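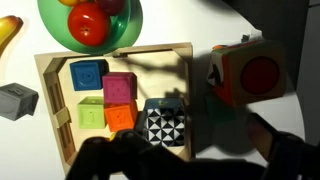

Dokau Tray Packing Arm

I run the returns bench at Huleck, where we rent out toy sets to preschools and play groups, and I've been asked to write this page because I'm the one who complained the most before we got the Dokau (fair enough!). We now sell it to other rental shops through Ziserholm, so you may as well hear it from somebody who works next to one.

The job is simple and it never ends. Sets come back mixed up, and every piece has to go into its tray before the set can ship again. We handle 3,000 pieces in a busy month like February. I used to do 8 trays, shake out my wrists, do 8 more, and by lunch I was grabbing things with my left hand just to give the other one a break.
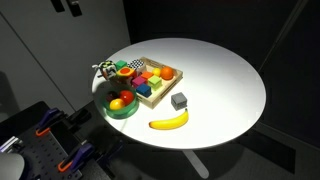 Blocks in the tray, fruit in the bowl, gray cube still out on the table.

The arm does the picking up and putting down now. I do the checking: worn corners, missing parts, anything sticky. I like that half of the job a lot better, and I catch more of the bad pieces too, I think, just from having time to look. My hours stayed the same, which was the first thing I asked. What did change is that I had to learn the software, and that took me two grumpy weeks.

Soft cubes are easy for it. Round stuff is pickier, so go slow with play fruit at first and save the grip setting once you're happy with it. 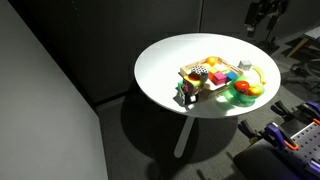 The other thing I'd tell you is to leave yourself elbow room. We had ours too close to the shelves in the beginning and I was forever squeezing past it with a bin on my hip. Pull it out, give it a table of its own, and tape a line on the floor so people know where to stand while it's moving.

What you get

Arm, gripper and wrist camera
Mounting plate and clamps
Software with 26 saved pick routines
Setup visit and 2 training sessions for your bench staff

Extra gripper pads are sold separately. Get a spare set, you'll want them! For prices and lead times, write to the Ziserholm sales desk and tell them what kind of pieces you pack.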